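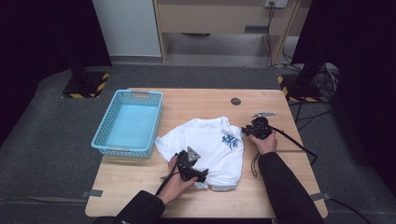

Vatura at the halfway mark: an interview with Malou Holst and Leif Eyvindsson

March 2025

The ensemble Vatura will release its third album, Sollitz, in April. The recording was made over 13 days in a former grain exchange whose main hall has a reverberation time long enough to trouble any drummer, and the group has spent the months since preparing the material for a touring program. Malou Holst, who sings and plays harmonium, and Leif Eyvindsson, the group's percussionist and principal arranger, spoke with the Mundance Centre for Recorded Music as part of its continuing series on working musicians.

Asked how the new album differs from its predecessors, Holst began with the question of tempo. "The first two records were written at a piano, and I think one hears it," she said. "The songs moved at the speed of a person looking for the next chord. For Sollitz we began with Leif's patterns, and the words had to find a seat on a train that was already leaving."

Eyvindsson described the process in more practical terms. He had assembled 77 short rhythmic studies over the preceding two winters, most of them under a minute in length, and brought the notebook to the first rehearsal. "I did not expect anyone to want them," he said. "They were exercises. Malou took the book home and came back with melodies for 20 of them. Nine of those are on the record, although two have been joined together and you would have to know where to listen."

The title track is among the slowest pieces the group has recorded. It opens with harmonium and a single bowed cymbal, and the voice does not enter until well into the third minute. Holst said that the length of the introduction had been a matter of some disagreement. "Our producer wanted me in at the first minute. I understood the argument. We recorded it both ways, and when we played them back in the hall the shorter one sounded like an apology."

The producer in question is Tove Ladefoged, whose own studio, known simply as Ladefoged, handled the mixing. In a separate conversation she confirmed the account and added to it. "I still prefer the shorter version," she said. "It is their record. My concern was that the harmonium has a very particular colour in that room, and three minutes of it sets an expectation that the remainder of the song has to honour. To their credit, I believe it does."

Ladefoged placed the principal microphones in the gallery, well above the players, and used very few close to the instruments. The decision limited what could be corrected afterwards. A wrong entry from one player could be heard in every channel, and complete takes were therefore the rule. Eyvindsson said that "Low Harbour", the fourth song, took an entire day and most of the following morning. "There is a brush pattern in it that must never become louder, and I am a person who becomes louder," he said. "Tove would come down the stairs after each take and say nothing, and we would begin again."

Harmony writing has a larger part on Sollitz than on the earlier albums. Much of it was prepared by Kartini Pelupessy, who joined the ensemble as second vocalist after the previous tour. Holst spoke of her contribution at length. "Kartini hears the line underneath mine before I have settled on my own. On 'The Ferry Clerk' I changed my melody to suit her harmony, and the song was rebuilt from there. I had always thought of a harmony as something one adds."

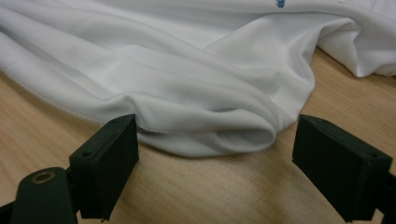
On touring and smaller rooms

The program associated with the album will be presented chiefly in small venues. Several of the halls booked for the first leg seat 100 people or fewer, and the group has declined amplification in all but two of them. Eyvindsson said that the choice follows from the way the songs were recorded. He has reduced his equipment to a snare drum, a floor tom, two cymbals and a frame drum, and has rewritten several parts accordingly. "The album has layers we can't reproduce. I would sooner people heard another arrangement than a thin copy of the first one."

Malou Þrastardóttir, who plays viola on four of the album's tracks, will travel with the ensemble and take over a number of lines written for harmonium. The presence of two Malous in a group of this size has obliged the others to adopt surnames in rehearsal, a practice Holst described as "rather like being back at school, with better coffee".

Holst was asked whether older material would be included. She said that three songs from the first album had been returned to the repertoire, each in a lower key. "My voice has moved. I was writing at the top of my range at that time and I took it for intensity. The songs are calmer now, and some listeners will be disappointed, which I accept." She has also removed a verse from "Winter Timetable", and would not be drawn on the reason.

Further recording

No date has been set for a fourth album. Eyvindsson has begun a new notebook, and Pelupessy is preparing a set of unaccompanied pieces that may be recorded under the Vatura name or her own. Holst expects to write very little before the tour has ended. "I have tried working in hotels," she said. "Everything comes out in the same key as the refrigerator."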